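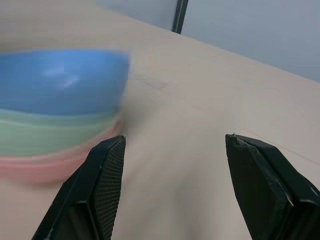 Vol. 3, p. 200

Nesting bowls

Nesting bowls are bowls made to be stored one inside another. The class takes in mixing bowls of graduated sizes, in which each piece is smaller than the one it sits in, and cereal or snack bowls of a single size, which stack because their walls slope. Purists reserve the word "nesting" for the first kind and call the second "stacking." Shops use both words for both kinds, and have not been stopped.

History

Bowls have been piled up for as long as people have owned more than one. The plastic set sold in assorted colors is a product of the molding press, which made it cheap to run the same shape in a different shade. The Chisholm catalog offered a family set in 17 colors, among them three yellows that customers regularly returned as duplicates. Its rival Devano kept to blue, green and pink, and was thought dull until it outlasted Chisholm. The Plernemero Museum of Household Goods holds 3000 bowls, lids excluded. Lids are a separate department and, by most accounts, an unhappy one.

Form

A bowl that stacks well has a sloping wall, a rim wide enough to grip and a foot narrow enough to clear the floor of the bowl beneath. If the slope is too steep the bowls wedge together, a condition known in the trade as lock. The usual remedy is cold water in the upper bowl and warm water around the lower one. The usual practice is banging them on the counter. The designer Corina Căpraru, working for Grestilex, added small ribs under the rim to let air in; the ribs cured lock and collected oatmeal. 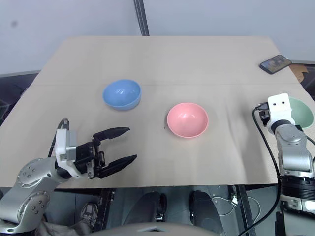
Color in bowl sets is meant to settle ownership. In households with children each color is assigned to a person, and the arrangement holds until one bowl cracks. Yolandi Adams, in her study of 16 kitchens, found that pink and blue were claimed early and loudly, while green went to whoever came last to the table. Pastels dominate the cheaper sets. A pale blue bowl may have an outer wall a little darker than its inside, and a pink one can look closer to salmon within, so that replacements bought from memory seldom match.

Storage

Opinion is divided on stacking order. Magnus Jardine held that the bowl used most belongs on top. Sixten Berge preferred rotation, moving the top bowl to the bottom after each wash – a system he is known to have followed until May.

See also: Colander; Lid; Saucer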